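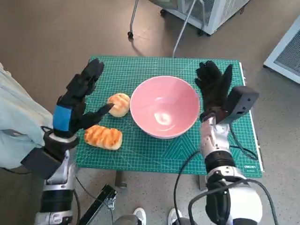
Filed under: Control software

28/02/2018

So I finally ripped out the old grasp planner! It had been sitting in Casport (my pile of scripts that somehow became a project) since January, all 1738 lines of it, and most of that was special cases for bread. Round rolls, long rolls, rolls too close to the bowl... you get the idea. The new one is 34 lines plus a config file, and I can read it before coffee.

The big change is that the planner now scores each approach by how much room the fingers have on the way in, and only then looks at the grip itself. I borrowed the idea from Evach, where it's used for stacking boxes, and it moved over pretty easily.
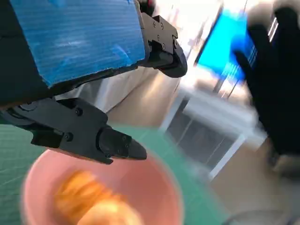 Motion blur is my next headache. Perception runs on every wrist image that comes in, and the bad ones throw the pose estimate way off. Half the view can turn to mush while the parts near the fingers stay readable, like here, where the rim of the pink bowl is still clear but whatever is inside it is just an orange and yellow smear. So I'm adding a blur score per region, and the tracker will hold its last good pose for up to four images before it asks for a new look. Four might be too many. I'll post the config once I've tried two!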